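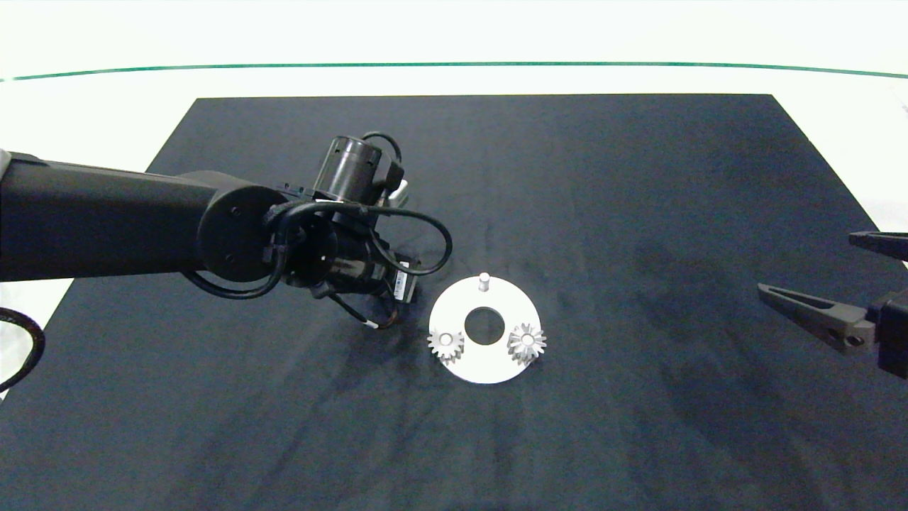
Mon 13 June

Frost again, the third morning running. I left the house at seven and drove up to Endden with the secateurs, the loppers and the small saw. The ground was hard until nearly ten and then went to mud along the headland.

Pruned the lower rows of shiraz. Finished 33 vines before lunch, slower than I wanted, but those are the ones that were let go two winters back and most of them need old wood taken out with the saw. I am keeping to two-bud spurs all along. A few of the cordons have gaps where I will have to lay down a new cane and wait a year. I tied orange tape on those so I can find them again.

Found dieback in four vines at the bottom end, the usual brown wedge when you cut through the arm. Cut back past it to clean wood, painted the wounds and put the prunings in the ute to burn. I wiped the saw down with metho between vines. Should have brought more rags.

Lunch in the shed. While I was in there I checked the barrels. The grenache is still ticking over with malo, a faint prickle on the tongue and a bit of noise if you put your ear to the bung. It is cold in there for it. I moved the heater to that end and put the old doona back over the top. Topped up both barrels and wrote the levels on the wall card. The shiraz is through and tastes fine, a bit closed, plum skin and pepper, some hardness at the back that I expect the oak to look after. I will rack it at the end of June if the weather holds dry, otherwise leave it.

The 2 demijohns of pressings smell of egg. Splashed one across to a clean vessel and left the other as it was to see whether there is any difference by next week. If not, a small dose of copper and be done with it.

Rang Mikeo about bottles. They want me to take 80 cartons to get the better price and I have nowhere to put 80 cartons. Settled on 40, the plain burgundy shape in dark green, to be picked up from their depot. They no longer carry the corks I used last year, so I will have to decide about screw caps, and that means finding someone with a machine. Vi might let me go on the end of one of their runs. Must write to them this week.

Opened the last Biroritz with tea, to have something to compare. It has held up better than mine from the same year. More fruit, less of the dried-leaf smell, and the colour has hardly moved. I think I picked too late that autumn and then left it in wood too long. Had it with lamb neck and turnips.

Hands sore, right thumb especially. The blade wants sharpening before I go back up. Rain forecast from tomorrow night, so I will do the top rows in the morning and burn the cuttings while they are still dry enough to catch.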